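The Folding Station: Questions From the Floor

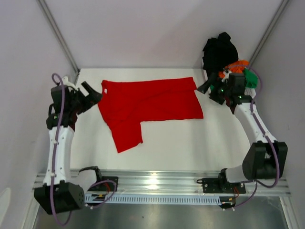 Page last changed: November 27, 2020

Is this thing here to take my job?
It is here to take the part of your job that makes your shoulders hurt. The folding bench at Lopes now has two arms on it, supplied by Torkex, and they work on one garment at a time. No one on the folding crew has been let go, and the agreement signed with the crew says no one will be before the end of the trial. After that you know as much as management does, possibly more.

How fast is it?
Slower than you. On plain T-shirts it is slower than you on a bad morning. Please stop racing it. The Stetov people read the logs, and your times are not in them.

What do I do while it folds?
You feed the bin, check the finished pile, and pull anything the arms have turned into a napkin. One person can watch 2 stations. Sorting by fabric is still done by hand, and so is everything with buttons.

Why does it stop with the shirt half done?
It is deciding. A sleeve folded over on itself can hold it up for a while. Give it 5 minutes — then press the pause button, lay the garment flat, and press resume. Do not reach in between the grippers first and press pause second.

Can I leave my coffee on the white surface?
No. Nor your phone, your gloves, or the tape gun.

Does it matter how I load the container at the back?
Less than the first version of this page claimed. Mixed colors are fine. Heaping cloth against the wall is fine too, as long as nothing hangs over the front edge where an arm can catch it.

What are the purple cables, and may I move them?
They belong to the arms, and you may not. If one has come loose from its link, pause the station and call maintenance.

Will my pay change?
Station watchers stay on the folding rate. The piece bonus has been replaced by a flat one, figured from your last 4 months. If your number looks wrong, take it to the payroll window with your slips. Several numbers did look wrong.

Who gets trained?
Everyone on the crew, on paid time. The course is called Zedeteo, for reasons the supplier has explained twice without success. You need 100 supervised garments to be signed off. Spoiled ones count.

Can I go back to folding by hand?
Yes, until the end of December. Put your name on the sheet by the time clock. After that the hand tables will be shared with returns, and places go by seniority.

Does it have a name?
It has had several. Please keep the next one clean enough to say in front of customers.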